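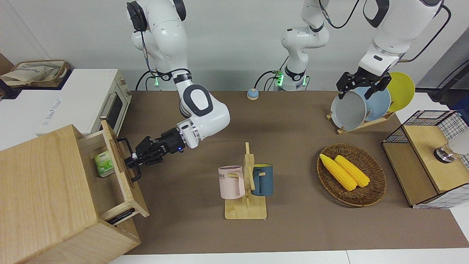
Mirholm G2 parallel gripper

Two-finger electric gripper for light bench arms. Supplied singly or as a left and right pair. Black housing, black fingers.

Stroke: 75 mm
Fingers: 2, parallel, replaceable
Mass with standard fingers: 139 g less than the previous G1
Status light: blue, on housing
Control: Rurnex controller, one channel per gripper
Order code: G2-P (single), G2-PP (pair)

Where it suits

The G2 is made for household-sized objects and fittings. In our bench trials the tasks were pulling a drawer by a U-shaped handle, handling bowls and plates at an upright dish rack, lifting mugs from a mug tree and picking up small items from a basket. The drawer and the dish rack are the two we would point a buyer to first, as they ask for different things. A drawer handle needs clamping force held in line with the pull. A bowl rim needs a narrow approach and a light close, with the neighbouring plate left where it is.

On a two-arm bench each gripper is addressed separately, so one can hold a drawer open while the other works at the rack. Both positions and both motor currents are reported to the Rurnex controller on the same clock.

Comparison with the Treloar three-finger

The G2 was tried against the Treloar three-finger gripper on the same arms, with the same controller and the same objects. Elsie Bickerstaff ran the trials at our Grerncombe workshop in September and the notes below are hers.

Drawer handle. The G2 closes on the bar with both fingers flat and does not roll under load. The Treloar has to be turned so that the single finger sits inside the handle, and on shallow handles there is not room for it.

Bowl and plate rims. G2 preferred. The thin fingers go between dishes standing in a rack. The Treloar could take the end dish only.

Round objects. Treloar preferred. It centres a ball or a jar lid without help. The G2 needs the arm to be lined up first, and a smooth sphere can still slip out forwards.

Mugs by the handle. No clear difference. Mugs by the body go to the Treloar if they are wide.

Fingers and pads

Standard fingers are fitted with a ribbed rubber pad. Change pads after 2000 closing cycles, or sooner if the ribs are worn smooth at the tip — wear starts at the outer corner. A longer finger is available for deep drawers and baskets, but it flexes more and we do not advise it for pulling.

Mounting and cables

Bolts to the standard Mirholm wrist plate with four M4 screws. Leave a loop of cable at the wrist and another at the elbow, then turn the wrist through its full range by hand before switching on. A cable fixed too tightly at the elbow will show up as a position error on the last joint, which is easily mistaken for a gripper fault.

Run the homing routine with the fingers clear of any object. If the gripper is powered up while closed on something, it will take that width as zero.

Not included

Controller, wrist plate, long fingers, spare pads. The connector on the G1 cable is different and cannot be reused.

Page revised October 2023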